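« Je laisse le plateau vide et je recommence » : une collectionneuse de dessous de verre

Chez Hanna Górecki, à Sutville, on ne pose jamais une tasse au hasard. Elle ramasse des dessous de verre depuis l'adolescence, les range par humeur plutôt que par taille, et parle de chacun comme d'un vieux camarade. Le marbre brun de son plan de travail, dit-elle, est le meilleur fond du monde pour les regarder. 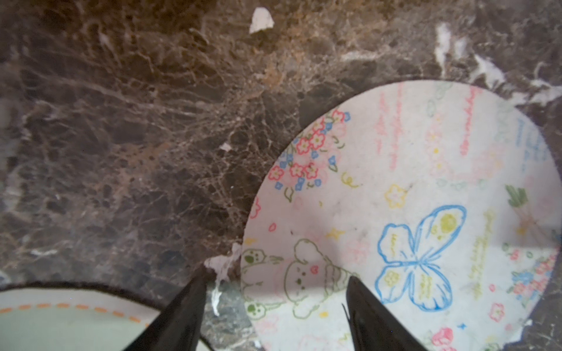
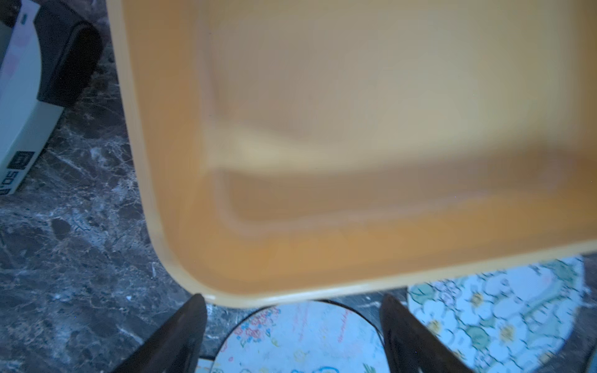
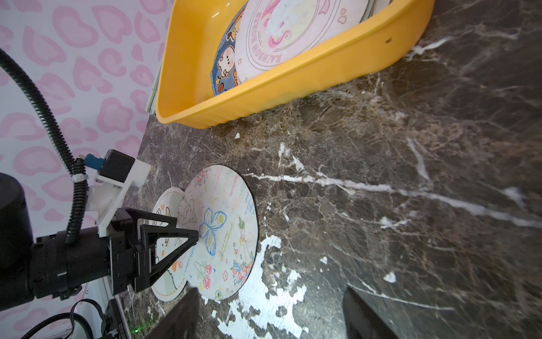

Le jaune de la bassine, les dessins des dessous de verre : toute la palette de la maison.

Un dessous de verre, ça se garde dehors, à portée de main, sinon on finit par prendre une soucoupe, et Vesna Angelovski le répète à qui veut l'entendre : les siens ont passé des années dans un tiroir et elle avait fini par en racheter des semblables. Hanna rit quand on lui rapporte la remarque. « Elle a mille fois raison ! Au début j'avais une jolie boîte à couvercle, je ne l'ouvrais jamais. Une bassine, on voit tout de suite ce qu'il y a dedans, on attrape et on repose. »

Sa préférence va aux modèles à dessins, les plus bavards possible. La licorne rose avec son « RAINBOW HORSE » écrit en arrondi la met en joie chaque matin. « C'est complètement enfantin et j'adore ça. On boit son café avec une licorne, la journée ne peut pas être tout à fait ratée. » Le blanc, couvert de gribouillages, avec son grand papillon bleu et ses fleurs rouges, est celui qu'elle tend aux invités. « Les gens le tournent dans tous les sens avant de poser leur verre. Il y a toujours un petit détail qu'ils n'avaient pas vu, et la conversation part de là. »

Et celui qui ressemble à du jean, avec le lapin et l'ours bruns et blancs ? « Ah, celui-là je ne le prête pas ! Je l'ai trouvé en avril, sur un stand de Kaczmarczyk, tout au fond d'un carton. J'en ai pris 2 autres le même jour, mais c'est lui que je voulais. »

Côté entretien, rien de savant. Un chiffon à peine humide, jamais de trempage, et on les laisse sécher debout contre le bord, sans les empiler. Elle refait son rangement dès que l'envie lui prend : tout sort sur le marbre, elle en écarte quatre pour la semaine et les autres retournent au placard. « Ça me prend presque 8 minutes, et c'est un vrai plaisir. Je mets de la musique, je les redécouvre. »

A-t-elle une pièce qui lui manque encore ? Elle n'hésite pas une seconde : un rond vert pâle à surpiqûre, avec un chat dessus, aperçu un jour chez Hallamo et reparti dans le panier de quelqu'un d'autre. « Je le cherche toujours. Si un lecteur l'a chez lui, qu'il m'écrive, j'ai de quoi échanger ! »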